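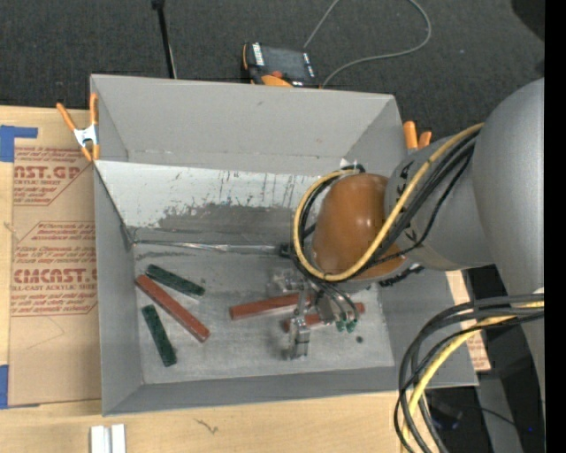
Questions I get about the block bin

I run a small toy repair and resale bench under the name Nostness, and most of my mail is about blocks. Old blocks, painted blocks, blocks that came out of a basement in June smelling like a basement. I got tired of typing the same replies, so I put them all on one page. If yours isn't covered, write to me and I'll probably add it.

Why do you keep blocks in a gray bin and not in a nice toy chest?

Because I've had nice toy chests! They have lids that slam, corners that collect crumbs and a lining that peels the first time you wipe it. A plain open bin on a table lets me see what I've got without digging. Mine is big, scuffed and ugly and I wouldn't trade it. The scratches on the floor of it don't bother the blocks at all.

How full should a bin be?

Less full than you think. I like a single layer with a lot of floor showing, so any block can be picked up without moving another one. My friend Parviz Shokri fills his to the brim and then spends half his evening looking for the green ones. We have agreed to disagree.

Do you sort by color?

Sometimes. Reds and dark greens live together at my place because they come out of the same sets so often, and they're easy to tell apart at a glance. If you have two reds that are nearly the same shade, split those up first, or you'll be holding them up to the window all afternoon like I did last Monday.

My blocks are different lengths. Is a piece missing?

Probably nothing is missing. Plenty of sets mix long and short pieces, and secondhand lots are usually two or three sets poured together anyway. Lay the long ones side by side, then the short ones, and see if the ends line up. If one sticks out, it likely came from somewhere else. Keep it, it'll be useful as a lintel over a doorway.

One of my green blocks looks speckled. Is that mold?

I can't tell from an email, sorry. Speckling can be part of the finish, it can be dust stuck in old paint, and yes, it can be mold. Rub a spot with a barely damp white cloth. If nothing comes off and it doesn't smell, I'd leave it alone. If it smells musty, put that block by itself somewhere dry and airy and check on it in a week or so.

How do you clean painted blocks?

Damp cloth, a drop of dish soap, another damp cloth, then dry them right away with a towel. Never soak a wooden one. I did a whole sinkful once, back when I didn't know better, and the paint lifted off the corners in little curls — still makes me wince. For crayon I use a plain white eraser, very lightly, and test the bottom face first.

And the bin itself?

Tip it out, brush the corners with a dry paintbrush, wipe it down, let it dry before anything goes back in. Grit in the corners is what scuffs paint, so that's where I spend my time. Old smudges I ignore. Rostam Zarei, who bought a mixed lot off me, swears by a vacuum with the brush head and I have to say he's got a point.

Are old painted blocks safe for babies?

If you don't know how old the paint is, please treat it as unsafe for anyone who still puts things in their mouth. I sell those lots as display pieces only and say so in the listing. Chipped ones too.

How many blocks does a kid need?

People are always surprised when I say 63, and that's only because it's what my own niece had and she built everything with them. A starter bag from me has 25. For a classroom I'd go for 100 and a second bin. Somebody once asked me for 800 for a wedding and I had to say no, though I still think about it!

Do you have Jurden or Brastell sets?

Jurden, now and then. Brastell hardly ever, and they're gone the same day. I keep a waiting list on paper, so send me your name and what colors you're after. Dal Bello sets I don't handle anymore, the pegs are too fiddly for my eyes.

Can I send you my blocks to sort?

Yes, if they're dry. Wrap the painted ones in newspaper or paper towel so they don't rub in the mail, and put a note in the box with your name on it. I have a box on my shelf right now with no note. Lovely blocks. If they're yours, please get in touch.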